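Home | Tickets | Knowledge base | Cells | Log out

Ticket 223: right hand drops small pegs on board task
Cell: Plenotton, two-arm bench
Opened by: Sum-yee Fang
Status: monitoring

Reported in October. Right hand closes on the small blue pegs, lifts, then lets go on the way to the plate. Left hand is fine with the same pegs. Larger parts are fine with both hands.

09:40 Swapped to a fresh set of pegs. No change.

10:15 Checked the log. Finger current on the right hand falls away at the same arm pose each time, with the wrist turned in. Points to the cable and not the grip settings.

11:05 Powered down and checked the run from wrist to shoulder. Connector at the wrist end was not fully home. Reseated it and gave the cable more slack at the elbow. Left arm wiring checked, not touched.

11:30 Powered up. Hand would not home, fault 191. Cleared after a second restart. Vulero support say this is expected when the hand has lost power with the fingers part closed.

13:20 Re-zeroed the right fingers. Closing force put back to 800, as somebody had raised it to get round the fault. Please don't do this without a note on the ticket.

14:10 Running single pegs at low speed, left arm parked clear of the board. More than 2 hours without a drop so far needed before I close this.

Still to do: order a spare wrist cable, update the Drirnow checklist. 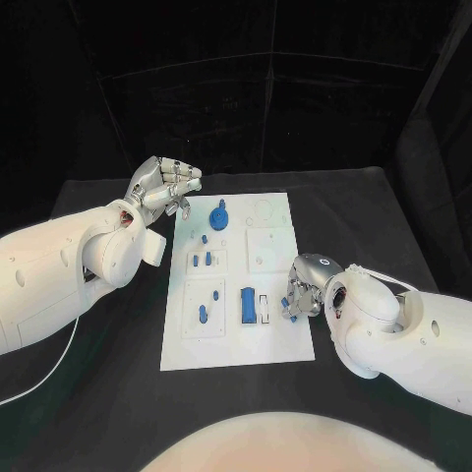 Right hand with a small blue part, low over the board, left hand clear.

Related tickets
- Left hand slow to home after restart
- Su controller: log clock wrong
- Board shifts on table during long runs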